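Home | Notebook | Rigs | Wiki | Older entries

Perception notebook: plain walls and the pose tracker

Monday, July 15, 2024

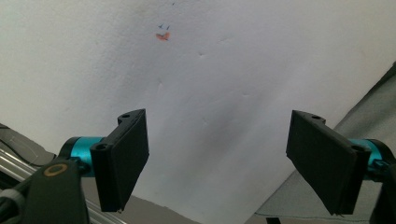 Wall view from the hand-held gripper, fingers open. Blue ticks and the orange smear near the top.

Right, the wall problem. I've been putting this off since February and today I finally sat down with it properly, tea and everything.

Short version for anyone skimming: the tracker in Weluser goes to pieces when the view is mostly white wall. We knew that already, but I wanted to know which bit goes first, because the log only says "tracking degraded" and that could mean four different things depending on who last edited the message (me, probably).

I took one recording of 2,193 frames and ran it through offline with the feature overlay switched on. Feature budget set to 200 as usual. Out in the room it fills the budget easily. Once the wall takes over, it drops like a stone, and on the worst stretch it's hanging on to 28 points. And where are they? Mostly on the fingers! The edges of the black pads, the little round holes in the brackets, the shiny bits on the teal cylinders. All lovely sharp corners, and all bolted to the camera, so as far as the tracker is concerned the world has stopped moving. The IMU says otherwise, the filter splits the difference, and you get that slow sideways slide we've all seen in the replay.

So the finger mask isn't doing its job. Had a look, and it was drawn for the fingers closed. With them wide open the pads sit well outside it, left and right. I'm a bit cross with myself about that one, as I remember drawing it and thinking "that'll do".

First fix: build the mask from the finger width we already log, instead of one fixed shape. I've done it the lazy way, with two masks (open and closed) and a blend in between, grown outwards by a few pixels. It also needs to cover the black arm on the left with the gold ring on it, which catches the light and was pulling in points all by itself. Pushed to the mask branch, not merged.

With the new mask the sliding stops, but now of course the tracker has next to nothing to look at. What it does find on the wall is quite funny: the two blue ticks, the orange smear just under them, and the odd point along the boundary where the grey cloth meets the white. The scuffs and dents hardly register. I tried dropping the corner threshold to pick them up and got a great crop of rubbish, mostly noise and the soft shadow between the fingers, so I've put it back where it was. Please don't lower it again without talking to me!

Second fix, half done: when the count gets too low, stop pretending and lean on the IMU until something decent comes back into view. Lollano already has a switch for this but it flips on a single bad frame, so it chatters on and off and each flip gives the pose a small kick. I've added a hold-off. On this recording the longest blind stretch is 284 frames, and that's too long to coast on the IMU alone. The end pose comes back visibly out and then snaps when the tracker picks up again. The planner would hate that. I'd sooner mark the whole stretch as bad and let the export drop it.

Also tried, didn't help:
- local contrast boost before detection (the shadow edge turns into a feature, see above)
- bigger patches
- matching against older keyframes, which did find the blue ticks again but matched left to right as often as not, them being so alike

That last one might still be worth something if we check the layout of the ticks and the smear together. Parking it.

To do
- merge the mask once it's been run on a few closed-finger recordings
- same mask for the Gostemard rig, the brackets aren't the same shape so no copying and pasting
- make the log message say which thing degraded
- ask whether the Zeman export can carry a per-frame "don't trust this" flag or only a per-recording one

Replay is still going on the second machine, please leave it be. Overlay clips are in the usual folder under "wall", old mask and new mask side by side, the old one is the one that slides.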